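Chapter 4
Sorting and Containing Small Household Items

4.1 Scope of the chapter

Chapter 3 dealt with storage that is built in or permanently placed: closets, drawers, shelves and the spaces under beds. The present chapter deals with the smaller problem of loose items that have no fixed place, or that have left their place and must be returned to it. Such items collect on flat surfaces. In most homes the surfaces affected are the kitchen table, the desk and the bed.

The student should finish the chapter able to do the following:

Define a working surface, a staging container and a final location.
Assign a mixed group of items to classes by handling requirement.
Choose a shallow or deep container for a given class.
Write a clearing sequence for a surface of ordinary size.

Terms set in the margin are collected in the glossary. The exercises at the end of the chapter assume that the student has a bed or table available and a small number of containers, which may be reused packaging.

4.2 The bed as a working surface

A bed offers more level area than any other piece of furniture in a typical bedroom, and for this reason it is often used for sorting. It has two properties that a table lacks. First, it yields under load, so that a heavy item forms a hollow and lighter items nearby move toward it. Second, its covering is cloth, which wrinkles when items are dragged across it. Round items are the most affected. An orange placed on a wrinkled sheet will come to rest in the nearest fold, and it may be disturbed again each time the sheet is pulled.

A rigid base corrects both problems over a limited area. The lid of a cardboard box is sufficient. It spreads the load, gives a firm floor, and its walls stop items from rolling off. The walls need only be high enough to hold the smallest round item in the group. Higher walls make it harder to reach in from the side and give no benefit during sorting.

In the arrangement shown in Figure 4.1, a book has been laid in a lid of this type. The book is the flat item of the group, and its cover provides a second level surface above the floor of the lid.

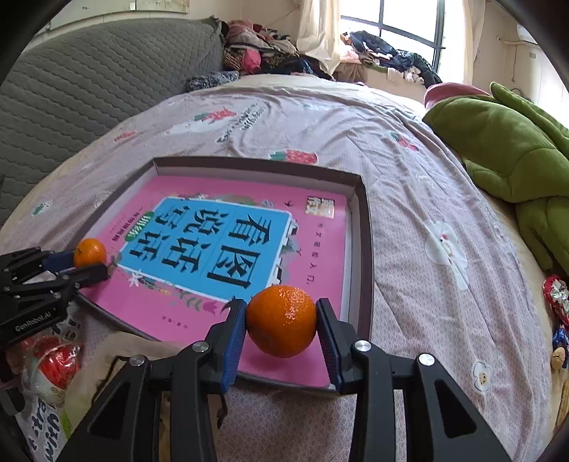 Figure 4.1 Oranges and a pink book with a shallow box lid used as a tray. Clothes are heaped behind the bed.

Two points should be noted. The lid is set diagonally on the bed. This has no effect on its capacity, but a tray placed square to the near side of the bed is easier to slide toward the worker and to pick up with both hands. The second point concerns background material. A heap of clothes near the working surface is a separate sorting task and should not be started until the first is closed. Mixed tasks are treated in Section 4.7.

4.3 Classes of items

Items are commonly sorted by the room to which they belong. This method works well when the person sorting also decides where things are kept. It works less well when several people share the home. Chaturvedi recommends sorting first by handling requirement and only then by room, and that order is followed in this book. The four classes are given below.

Class A, perishable. Fresh fruit, bread and any opened food. These items leave the bedroom first. They should not be placed under other items at any stage, and fruit should be checked for soft spots when it is put away.

Class B, sealed food. Wrapped candy, packets and unopened boxes. These may wait, but they should be kept apart from Class A so that a damaged fruit does not soil the wrappers.

Class C, paper. Books, workbooks, loose sheets and cards. Paper is damaged by moisture and by bending. It is stored flat or upright, never leaning at an angle for long periods.

Class D, soft goods. Cloth bags, scarves, socks and similar items. Soft goods take the shape of the container and can fill gaps around other classes, provided that the other classes are clean.

Some items fall between classes. A lunch bag with food in it is treated as Class A until it is emptied, after which it is Class D. A drawstring bag should be opened and checked before it is classed, and its cord should be drawn in or tied. A loose cord catches on neighboring items and pulls them along when the bag is lifted.

4.4 Containers

The ratio of wall height to floor width decides what a container is good for. A shallow tray shows all of its contents at once and is suited to staging. A deep box holds more but hides its lower layers – it is suited to final storage of items that are all alike.

Rastogi, in her notes on the Goredia household course, limits each staging tray to one class and each surface to four trays. The limit is practical. A larger number of trays takes up the area that is needed for the unsorted items, and the worker begins to stack them.

Commercial trays such as the Trira and the Cinora are made to nest when empty. Reused box lids seldom nest, as they come in unrelated sizes, but they cost nothing and can be cut down with scissors. A lid that will carry up to 300 grams can be used as it is. For greater loads the corners should be taped on the outside.

4.5 Reading a mixed surface

Before anything is moved, the surface should be read. Reading means naming each item, giving its class, and noting which items rest on or against others. It is done from one standing position and without touching the items. The student should practice on Figure 4.2, in which all four classes are present. The tangerines belong to Class A and the wrapped candy eggs to Class B. The pink workbook, already in its gray tray, is Class C. The cream-colored drawstring bag is provisionally Class D, subject to the check described in Section 4.3.

A tray that already holds one class should keep that class. In the case shown, the tray is therefore the paper tray, and the fruit and candy require containers of their own.

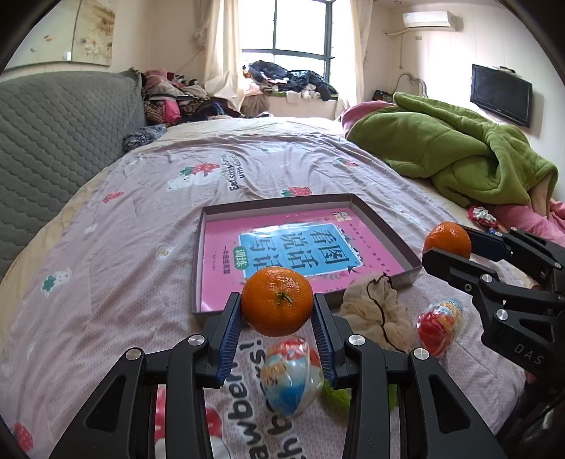
4.6 The clearing sequence

The sequence below is used for the remainder of the chapter. It is written for one worker and one surface.

Step 1. Read the surface and name the classes present.
Step 2. Set out one staging tray for each class.
Step 3. Move Class A, then Class B, then Class C, then Class D.
Step 4. Smooth the sheet or wipe the table.
Step 5. Carry the trays to their final locations in the same order.

Each step is examined in turn, beginning with the choice of tray positions in Section 4.6.1.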